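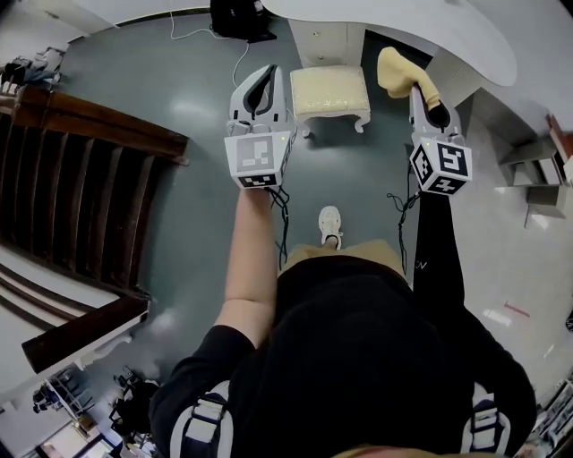 Both grippers, right one closed on the cloth.

We lost 11 recordings in November to a fault I first blamed on software. Writing it down while the logs are still on my disk.

The symptom was a jump in the right gripper's position track. The tracker takes its pose from the marker cube, and between cube sightings it fills in from the motion sensor inside the housing. On bad takes the two disagreed by up to 14 cm for less than a second, then snapped back together. Replayed on the arm, a jump like that becomes a real move at full speed. Lemlem Workneh had the replay going at Celtero when the arm swung past its soft limit and tripped the stop. Her hand was outside the cell. The arm hit its own cable guide and bent it.

I went through the obvious things first. Lighting was the same on good and bad takes. Marker size in the config was correct. I reinstalled the Flenura driver, which changed nothing except that I then had to redo the calibration.

What gave it away was the packet counter. Every jump followed a gap in the motion sensor stream, and every gap began when the right hand was lifted high or reached across the body. Hemant Mishra put a meter on the lead and flexed it near the plug. The contact opened at one angle and closed again when he let go – a cracked solder joint, invisible until the strain relief came off. 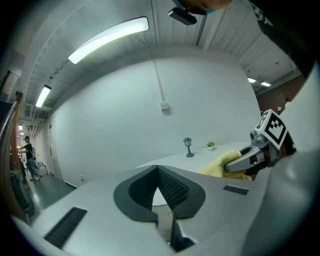
What I changed

Joint resoldered, lead clamped to the housing so the plug carries no load. The recorder now aborts on any gap longer than 4 samples. Before, it interpolated across the gap and logged nothing, and that part was my code.

Replay also refuses any file with a step above the speed limit. I ran the check over the older set: 214 files, two more rejected. Both are deleted. The cable guide is still bent.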